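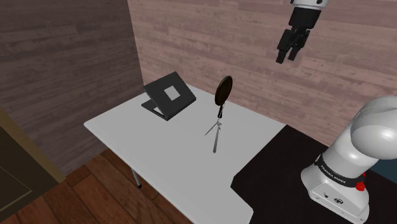
Rindley Food Fair: Stall and Kitchen Safety Check
September 2024
Checked by: Nikau McKinnon
Form ref: 1019
Marks used: OK / Fix before opening / Watch

Comments go under each item. I've written more than the form asks for, but there was so much good cooking going on and I'd like next year's checker to have the benefit of it. Stalls are in the order I walked them, starting from the Letton Road gate.

SECTION A: HANDS AND WATER

A1. Hand wash basin at every stall, with hot water, soap and paper towels
OK
Lovely to see. The dumpling stall had theirs right beside the rolling board, so the cooks could turn round and wash without walking past the fryer. Please copy this if you're redoing your layout!

A2. Drinking water containers clean, lidded and labelled
Fix before opening
Katene Pies had clean containers but no labels, and one was the same shape as their waste water drum. Labels were on before I'd finished my tea.
Rechecked: OK

A3. Waste water going into a closed container and not on to the grass
OK
The coffee van's hose was a bit short. They've borrowed a longer one from the crêpe people.

SECTION B: HOT AND COLD FOOD

B1. Probe thermometer present, working, and wiped between foods
Watch
Most stalls had one and were happy to show me how they used it. The noodle stall's battery was fading, so they should bring a spare. Wipes were kept with the probe nearly everywhere, a big improvement on last year.

B2. Fridges and cool boxes cold on arrival, temperature written down
Fix before opening
The fish taco stall had a properly cold fridge and an empty log sheet. I know it's dull, but do fill it in. We agreed on first thing, midday and last thing. Their pickled cabbage is superb, by the way.
Rechecked: OK

B3. Raw and cooked food kept apart, with separate boards and tongs
OK
Dridgate Smokehouse deserves a cheer. Raw meat at one end, cooked at the other, red tape on the handles of the raw tongs. Even their newest helper could tell me which was which without looking at the owner first.

B4. Rice cooked in small batches and served promptly
OK
The curry stall expects to sell 200 portions and is cooking through the day in small pans. More work for them, and the rice is fluffier for it.

SECTION C: ALLERGENS

C1. Allergen sheet on show, up to date and matching today's menu
Fix before opening
Two stalls to mention. The satay stall had changed its marinade and not its sheet (the new one has soy in it). The pudding stall had a beautiful hand-painted board with no mention of the almonds in the plum tart. Both corrected in good humour.
Rechecked: OK

C2. Staff know who to ask if a customer has an allergy
OK
I asked the youngest person on each stall. Good answers all round, and a really excellent one at the flatbread stall, where the girl on the till went straight for the recipe folder.

C3. Separate fryer for anything sold as gluten free
Watch
The chip stall has one fryer for chips and one for battered fish. Please keep it that way when the queue builds up. If a fryer has to be shared, take the gluten free sign down.

SECTION D: GAS, POWER AND FIRE

D1. Gas bottles upright, secured and outside the cooking area
OK
All chained. Spares are in the cage behind the stage.

D2. Hoses free of cracks and in date
Fix before opening
One perished hose on the paella burner. New one fitted and tested with leak spray while I stood there.
Rechecked: OK

D3. Electric load within the limit for the pitch
Watch
The limit is 2000 watts for a small pitch. The waffle stall is under it with the irons on, and over it as soon as somebody boils the kettle. They can fetch hot water from the Letton Road kitchen.

D4. Fire blanket and extinguisher within reach of the cook
Fix before opening
The tempura stall had both, stacked neatly behind the flour. Moved to the front post.
Rechecked: OK

D5. Gap between stalls clear for people to get out
OK
Benches had crept into the gap by the smokehouse. Pulled back. Have another look after lunch.

SECTION E: CLOSING DOWN

E1. Oil left to cool fully before it's moved
To be checked tonight. No lifting pans across the path, please, however keen you are to get home.

E2. Leftover hot food thrown away or handed over as agreed
To be checked tonight. Sealed bread and whole fruit can go to the Rindley pantry table. Cooked rice, meat and fish can't.

E3. Cars kept off the field
Gates open to vehicles 15 minutes after the last customer has left. Listen for the bell.

Result: all stalls cleared to open. Please hand back the blue folders at the Letton Road gate, and if the pie stall has any of the leek ones left, I'd love to buy one.

N. McKinnon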